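What Happens to Snack Packaging in Our Dorm? My Waste Audit Report
12 Shares 4 Comments

So for my spring project I picked trash. Everyone else in the class went for rivers or birds, and I spent most of April with my sleeves rolled up, going through recycling bins at Alvarado Hall with my project partner Kevser Çınar. I'd do it again, but I'd buy better gloves first.

The question was pretty simple. When people in the dorm finish a snack or open a package, does the wrapper end up in the right bin? Our hall has three bins on each floor (paper, containers, landfill) and the signs above them are old and kind of faded. My guess going in was that cardboard would be fine and everything shiny would be a mess.

We collected for 7 days. Each evening we pulled the paper bin from every floor, dumped it out, sorted it by hand and weighed what we found on a kitchen scale Kevser got from her aunt. I also handed out 50 surveys in the laundry room and the lobby. I got fewer back than I wanted, and two of them had only doodles on them, but the rest were useful.

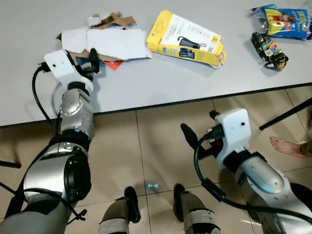

Cardboard, a yellow product box and snack wrappers on a white tabletop.

Okay, results! Cardboard really was the easy one. People know it goes in paper, they just don't flatten it, so the bin fills up with air and then the next person gives up and uses landfill. That was the biggest surprise for me - a lot of the sorting problem is a space problem.

Wrappers were worse than I guessed. Chip bags and candy bar wrappers kept showing up in the paper bin, mostly stuffed inside other boxes. On the survey, a bunch of people wrote that they thought anything thin counted as paper. One person wrote "I just go with my gut," which I put in my slides.

By the end of the week we had weighed 3000 grams of stuff that didn't belong in the paper bins. I wish I'd weighed the landfill bins too, so I could compare. My advisor, Hülya Kurtuluş, told me to do that in week one and I didn't listen. Sorry!

If I did this again I'd change the signs halfway through and see if anything moved. I'd also make the survey shorter (nobody finished page two). Kevser wants to run the same thing at Drurno House next year, where they only have two bins per floor, and I said I'd help as long as she does the weighing.

50 Likes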